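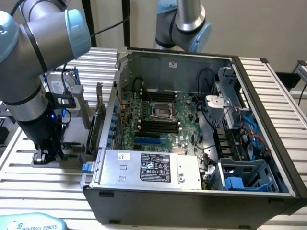

The disassembly cell at Clelulico, with a desktop tower open on the worktable and the CPU socket empty.

Manon Sandhu does not talk much about the arms. She leads the planning software group at Clelulico, and when asked what the cell does she starts with the task graph.

"Every case comes in as a set of parts and a set of things holding those parts," she says. "The planner works on the second set. A power supply is easy to recognise. Knowing what has to let go before it will move is the job."

The software is called Destanari. It takes a pose estimate for the chassis, matches it against a library of known models and produces a partial order over removal steps. Where the model is known, the order is mostly fixed. Where it isn't, the planner builds one from detected latches, brackets and cable runs, and attaches a confidence to each edge.

Cables are the weak point. Ravinder Chisholm, who writes the perception code, describes a cable as "a constraint with no stable geometry". An early version tried to track each one as a curve in three dimensions. It was slow and often wrong where two black cables crossed. The present version doesn't track them at all. It marks swept volumes that contain cable and raises the cost of moving through them.

"We gave up a lot of information to do that," Chisholm says. "We got a planner that returns in time to be useful. If a step has to go through a cable region, the arm slows down and the force limit drops. I would like something better, but I haven't got it."

The force limit inside a cable region is 2 newtons above the expected contact load. Anything over that stops the motion and hands the step back to the planner, which may try another approach direction or ask an operator. Sandhu says the second outcome was too common until August, when the group changed how a failed step was recorded. Previously the planner kept only the fact of the failure. It now keeps the contact direction as well, and will not propose a grasp that loads the part the same way.

Coordinating two arms over one open case raised a separate set of problems. The first scheduler locked the whole workspace whenever either arm entered it. That was safe, and it left one arm idle for long stretches. Malathi Iyengar replaced it with a reservation table that divides the space above the case into 3000 cells and books them by time interval.

"It's an old idea," Iyengar says. "The work was in the release logic. If an arm finishes early, you want those cells back straight away. If it finishes late, you want the other arm to know before it starts moving, and a planner that has already committed to a path doesn't like being told."

Her fix was to commit only the next 30 milliseconds of motion and treat the rest as a proposal – a change that touched nearly every module. The ticket for it, number 2242, stayed open longer than any other in the project. She still has a branch with the older behaviour, which she uses for regression tests.

Asked what comes next, Sandhu mentions the model library. Adding a new chassis means labelling fasteners and latches by hand, and she wants the planner to propose labels from its own successful runs. Chisholm is less keen. He would sooner spend the time on calibration drift between the cameras and the arm bases, currently corrected by a script that someone has to remember to start.

"He's right about the script," Sandhu says. "We'll do that first."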